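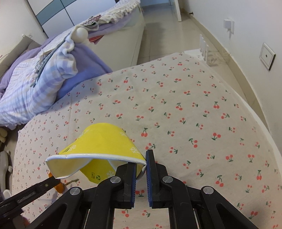 8 March 2022

Up at a silly hour again because the choir is in my head and won't leave. We're doing the Bednarek piece on the 47th page of the green folder (I know it's the 47th page because Prodromos yells it every single time, "forty-seven, people, forty-seven!") and the altos come in on a note that isn't anywhere near anything. You just have to pluck it out of the air. I got it twice last night and missed it four times, and the woman next to me got it every time, so from now on I'm going to lean on her like a lamp post.

Anyway. Coffee, toast, the last of the plum jam. It rained till nine and then the sun came out so hard I had to move my chair.

I finally called the place in Larkusside about the piano. I've been putting it off since January, I think partly so I could go on imagining it would be cheap. They want 699 dollars for the upright, and that's with the bench but without the move. The man was nice about it. He played it for me down the phone, a bit of something fast, and it sounded like a piano being played in a bucket, but I suppose everything does down the phone. I said I'd think about it. I've been thinking about it all day! I could put it where the bookcase is, and the bookcase could go in the hall, and then we'd all have to walk sideways to the bathroom for the rest of our lives.

Mom says I should rent one first. Mom also said I'd never stick with the choir, and that was two winters ago, so we'll see.

Walked over to Londau after lunch for stamps and a light bulb and came home with stamps, no light bulb, and a bag of secondhand sheet music from the shop with the crooked step. It was all in a box by the door, a dollar apiece or the whole handful for five. Mostly hymns and somebody's old exam pieces with the fingering penciled in very small and very cross. "COUNT!!" it says over one bar. I felt for that kid. There's also a duet for two sopranos that I want to try with Beth if she'll stop saying she's an alto.

The hall light is still out, so that's a trip for tomorrow.

Shigeru Kinoshita came by at four with the recordings from the fall concert, which he's been promising for so long that I'd quit asking. He'd put them on a little drive with all the titles typed out properly. We listened to the first half with our feet up. I was dreading it and it was so much better than I remembered! The men are late in the second number, really late, like they'd stopped for gas, but then there's that quiet bit near the end and I got goosebumps on my arms, in my own living room, in slippers. Shigeru pretended to be looking at the bookcase. I think he was a little bit choked up too. He sings bass and never says anything nice about the basses, but he did play their entrance back three times.

He thinks we should do the Mesora festival this year. It's a long drive and you sing at ten in the morning, when I have the voice of a gate, but they put you in the old church with the wooden ceiling and he says it does half the work for you. The entry fee is 100 dollars for the group. Prodromos Katsaros has apparently already said yes in his heart and is only waiting for someone else to bring it up so it isn't his idea. I may be the someone. I practiced bringing it up in the shower. It came out a bit strong.

Supper was soup again, the leek one, with too much pepper. Ate it reading the cross child's exam pieces and humming the top line.

Then I tried my alto note cold, with the oven timer for company, because I've noticed the timer beeps on something very close to it. Set it for one minute, sang, waited for the beep. Missed. Set it again. Missed, but on the other side. The third time I was so nearly on it that the beep and I sort of buzzed at each other. The dog left the room.

Must remember: light bulb, call Beth about the duet, find out whether piano movers charge by the hour or by the stair. We have 44 stairs counting the front steps, and I do not want to be the one to tell them on the day.

Bed now. Forty-seven, people.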